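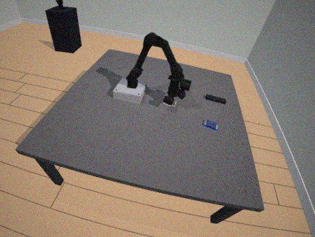
Hep B vaccine non-responder – anyone done the intradermal course?

wattlebird_jo
2018-07-15
Hi all, long time lurker. I start a nursing diploma in the new year and the uni wants proof of immunity to hep B before they'll let me anywhere near a placement. I've had the full three shots as a teenager, then a booster in March, and my antibody result came back under 10 both times. GP (lovely, but flat out) said I'm "probably a non-responder" and handed me a form for another three. That's the whole plan as far as I can tell.

My cousin reckons she had hers done in little doses just under the skin at a travel clinic and it worked when the ordinary jabs hadn't. Has anyone here gone down that road? The clinic near me quoted $199 for the first visit and I'd like to know whether I'm throwing money away. I'm also a bit rattled by the word non-responder, if I'm being truthful. It sounds like something's broken.

bruce_in_ballina
Nothing's broken, Jo. A fair few healthy people don't make enough antibody after the first course. I'm one of them! Did the second set of three in the normal way, upper arm, and got a reading of 273 a month after the last one. Cost me the price of the vaccine and a couple of mornings off work. I'd do what the GP says before paying a travel clinic anything.

Satish Lobo
Retired practice nurse here, so take this as general chat and not advice for you in particular. Two questions I'd want answered first. When was the blood taken after the booster? It should be four to eight weeks or thereabouts. If they tested you years after the teenage course, a low number doesn't tell you much, as levels drop off over time and plenty of people are still protected. Second, has anybody tested you for hep B itself, the surface antigen and core antibody? It's routine before labelling someone a non-responder and it gets forgotten all the time.

wattlebird_jo
Oh that's really helpful, thank you! The first test was last year, so ages after the school shots. The second was only 12 days after the booster because I was panicking about the enrolment deadline. And no, I don't think I've had the other tests, the printout only has the one line on it.
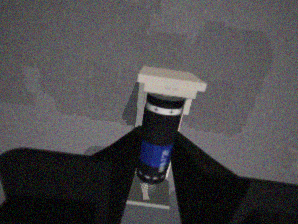

So maybe I've jumped the gun and I just need to go back and have the blood done again properly? I feel a bit silly now. The placement office uses an online system called Fovari and it keeps flagging me in red every time I log in, which hasn't helped my nerves.

Leonora Umali
Ugh, Fovari. Mine stayed red for weeks after I'd uploaded everything. Ring the office and ask for a person.

I did have the intradermal one, for what it's worth. Two full courses in the arm and never got over 10, then small doses in the forearm a fortnight apart and my last result was 880. You get an itchy red lump at each spot and mine left brownish marks that hung around for months (I've still got one). I don't regret a cent of it, but I wouldn't have gone there first.

bruce_in_ballina
Glad it worked Leonora, but you'd already had six in the arm by then, so who's to say the extra doses wouldn't have done it whichever way they went in? Seems a lot of these clinics are happy to sell it to people who've barely tried the standard course.

Leonora Umali
Could be, Bruce. I can only tell you what happened to me, and my specialist was the one who suggested it. I wasn't sold anything.

Satish Lobo
You're both right to a point. There's reasonable support for intradermal in people who've failed the usual course, but it's off-label and you want someone who gives it regularly, as it's fiddly to get the depth right. Jo, ask the GP about a repeat blood test and the two extra markers. If you're still under 10 after that, then finish the second course and have the discussion.

paddymelon
Also worth asking the uni what they do with true non-responders. Mine let me go on placement with a signed form saying I understood I'd need immunoglobulin quick smart if I ever had a needlestick. It wasn't the end of my course, not even close.

wattlebird_jo
Okay, I didn't know that was even an option – massive relief. I've booked in with the GP and written the marker names on the back of my hand so I don't forget. Will ring the placement office as well and post the result when I have it.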